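Removing labels and adhesive from bottles and jars

Most labels come off with water, heat or oil. The order in which these are tried matters more than the product used. Solvents should be left until last, as they spread adhesive over a wider area and can cloud some plastics.

Identify the label first

Paper labels absorb water and lose colour at the edges when wetted. Film labels do not. Lift one corner with a fingernail: paper tears with a fibrous edge, film stretches or peels in one piece. Sleeves have no adhesive over most of their area and are cut off with blunt-ended scissors, working from the top rim down.

Wrap-round labels are usually glued only along the overlap and at the leading edge. Find the overlap, slide a plastic card under it and pull back slowly at a low angle. What remains is one or two narrow strips of glue.

Paper labels on glass

Fill the jar with hot tap water, close the lid and stand it in a bowl of warm water with a spoonful of washing soda. Leave for 16 minutes. Filling the jar keeps it from floating and warms the adhesive from behind. Scrape with a plastic card held flat. Do not use washing soda on aluminium lids or on printed glass.

If the paper comes away and leaves a grey, tacky layer, dry the glass completely before going further. Oil will not work into wet adhesive.

Film labels

Soaking has no effect. Warm the label with a hairdryer on the medium setting, moving it constantly, then peel from one corner. Stop and rewarm when the adhesive starts to string. On thin plastic keep the dryer at least a hand's width away, and leave the cap off so that warm air can escape.

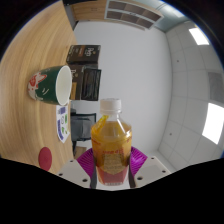 Drinks bottles are best done empty and rinsed, but a full one is easier to hold because the wall cannot give under the scraper. If the bottle has to be worked on full, use cold methods only. A label around the lower half, as on the orange-yellow juice bottle with the red and gold label, leaves the shoulder free to grip. Moulded ridges on the shoulder hold old adhesive if it is smeared upwards, so scrape towards the base. The same applies to a ribbed screw cap: keep oil off it, or it will not turn in a wet hand.

Removing the residue

Mix equal parts cooking oil and bicarbonate of soda to a paste. Four teaspoons of each is enough for 4 jars. Spread over the adhesive, leave for half an hour and rub off with a dry cloth. Wash twice with washing-up liquid, the first time undiluted.

For residue the paste will not shift, use white spirit on glass and surgical spirit on plastic. Test on the base first. Open a window and keep both away from a lit hob.

Sticky tape rolled into a loop, adhesive side out, will lift small spots if dabbed repeatedly. It is slow but leaves nothing to wash off.

Materials that need care

Hard, clear, brittle plastic crazes on contact with most spirits. Use oil only.
Soft, milky plastic absorbs oil and may stay greasy. Use warm water and a card.
Painted or frosted glass should not be scraped at all.
Stoneware: keep oil off unglazed bases, which stain.

Relabelling

Adhesive labels need a surface free of grease. Wipe with surgical spirit where the material allows, let it dry and apply at room temperature. Labels put on straight from a cold larder lift at the corners. For jars that will be reused, write on masking tape, which peels cleanly if removed within a few months. October chutney labelled this way can be stripped in spring without soaking.

Last revised April 30, 2022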